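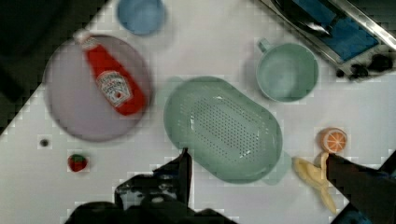 When I started the robotics club at Urkata, I figured the hard part would be the motors. I was wrong by a mile. The hard part was getting a bunch of students to agree on what "put the banana in the colander" means. Does it count if half of it hangs over the side? What if the gripper lets go too high and the thing bounces out? We argued for most of a meeting over a toy banana and a mint-green colander, and I went home happy, as that argument is pretty much what this chapter is about.

Chapter 4
Saying What You Want the Arm to Do

Posted 2020-05-24 by Georges Qudah

Search this book Go

Let me back up a little. In Chapter 3 you wired up the gripper and got it to open and close on command. You probably spent an evening just making it pinch things (I did, and I pinched my own sleeve more than once). Now we're going to give it a job. A job needs a start, a finish, and some way to tell whether you got there, and you have to write all of that down before anybody touches the controls.

Our club did its first kitchen job in February. Justinas Vasiliauskas was a junior then, and he wrote the first task sheet on the back of a Pralto parts receipt. It said, in full, "clean up the fruit." That was it! Everybody in the room knew just what he meant, and then three people drove the arm and did three different things. One put the fruit in a line. One dropped it all in the colander. One pushed it off to the side so the middle of the table was clear, and I have to say she had a point.

So we rewrote it. The new sheet said which item to pick up, where it had to end up, and that it had to be fully inside the rim with the gripper open and pulled away. It took up most of a page and it was kind of boring to read - but for the first time, two drivers who had never talked to each other did the same thing.

You'll write a sheet like that in this chapter. Start with one object and one place to put it. Please don't start with the ketchup bottle. I know it's tempting, everyone goes for it, but round bottles like to roll, and you'll want an easy win first. Something small with a bit of give works great for a beginner.

By the end of the season we had 3,189 tries logged, and the first 600 were close to useless to us. The arm was fine. We just hadn't written down what we were asking for, so when we went back to score them we couldn't tell a good one from a bad one. Justinas wanted to keep them anyway. They're still on a drive in my desk, in a folder he named "Plultix" for reasons he has never shared with me.

Before you go on, grab a notebook and your partner. Each of you write one sentence telling the arm to move one thing on your table. Swap sentences, don't talk, and try to do what your partner wrote, using your own hand as the gripper (thumb and one finger only, no cheating with the others). Then compare what happened with what each of you had in mind. Keep both sentences, even the bad one. We'll fix them up in Section 4.1, starting with the word "in."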